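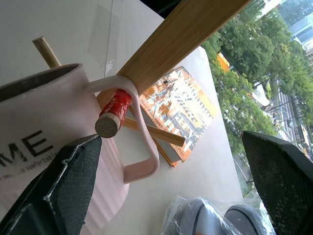 Attachment 1 – pink mug with a wooden dowel through the handle

Ticket 873 – Newsletter goes out with old recipient list
Opened by: Dzifa Mensah
Assigned to: Seidu Tetteh
Status: waiting on customer

Dzifa Mensah, 9:40 am
Hello again, and thank you for being so patient with me last month over the login business! I've got a new puzzle. I write the July newsletter for our craft group in Flerkari Mail, and when I press Send it goes to the list as it stood in spring. Sihan Tang joined since then and never gets a copy, and Qianru Dong, who moved away and asked very nicely to be taken off, still does. I've fixed the list by hand twice now. The contacts page looks perfect – it's only the sending that's wrong.

Seidu Tetteh, 10:15 am
Hi Dzifa, good to hear from you. I looked at your account and the newsletter is tied to a saved group called "Members copy", which doesn't update when you edit your contacts. Could you try this?

1. Open the July draft and click Recipients.
2. Remove "Members copy".
3. Choose "Members (live)" and save.
4. Send a test to yourself only.

Dzifa Mensah, 11:05 am
I did all of that, and the test came through with the right group name on it, hooray! But now there's a yellow note saying "7 contacts need confirmation". Do I have to write to each of them?

Seidu Tetteh, 11:30 am
No need, there's a Resend button beside the note. Please press it once and let me know if the note is still there tomorrow morning. I'll keep the ticket open until then.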